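Changing the Beds in September
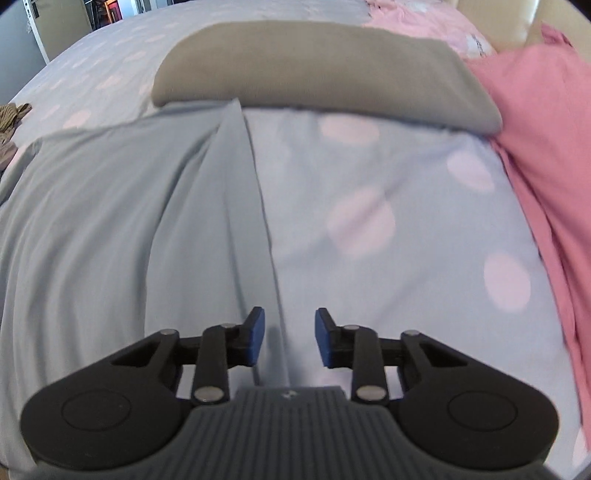
The Blue Bedding Comes Out

Every September I get the urge to move things around in the house, and it nearly always starts with the beds. My grandmother was the same. She had her winter sheets and her summer sheets and she would no more have mixed them up than put gravy on a peach. I am not that strict, but I do like the pale blue for fall, which my sister Maureen says is completely backward (she thinks blue is for July and that fall should be rust and brown). We have been having this discussion for years and I expect we'll be having it at Christmas, too.

Anyway, it is 12th September as I write this, the windows are open, and I've been thinking about sleep. I used to be so good at it! I could nap on a bus, in a dentist's chair, once at a wedding during the toasts. Then I turned 40 and something shifted, and I became a person who lies there at three in the morning wondering if she returned the library books.

The Year of Trying Everything

For a while I bought things. I bought a lavender spray that made me sneeze, and a pillow shaped like a peanut, and a very expensive tea that tasted like the inside of a barn. I read a book that told me to write down my worries before bed, so I did, and then I had a nice tidy list of them to look at. I kept a sleep diary all one winter and quit when I noticed I was staying up to fill it in.

What helped in the end was pretty dull. I started going to bed at the same time, even when there was one more episode. I moved the phone charger to the kitchen, where it still lives next to the toaster. And I began taking a walk after supper, up to the water tower and back, up to 40 minutes if I stop to talk to the Holroyds' old dog, and I always do.

A Word About Sheets

A few of you wrote after my last post to ask what I use, so I'll say my piece. I like plain cotton, washed so many times it has given up any stiffness it ever had. I dry it on the line when the weather lets me. My friend Aurelia irons her pillowcases, and I slept on one at her place in Clalstead last spring and I have to admit it was lovely, cool and smooth like hotel linen, but I came home and looked at my ironing board and put it right back in the closet.

Aurelia also folds a fitted sheet into a perfect rectangle. She has shown me how at least four times, with the corners tucked into each other, and I nod along, and then I go home and roll mine into a ball as usual.

If you're shopping, measure the depth of your mattress before you go. I didn't, and I spent most of a winter with one corner popping loose every night around two. Next time I want to write about quilts, and the one my grandmother left half done, which has been sitting in the cedar chest waiting on me. If any of you have finished somebody else's quilt, please tell me how you matched the thread.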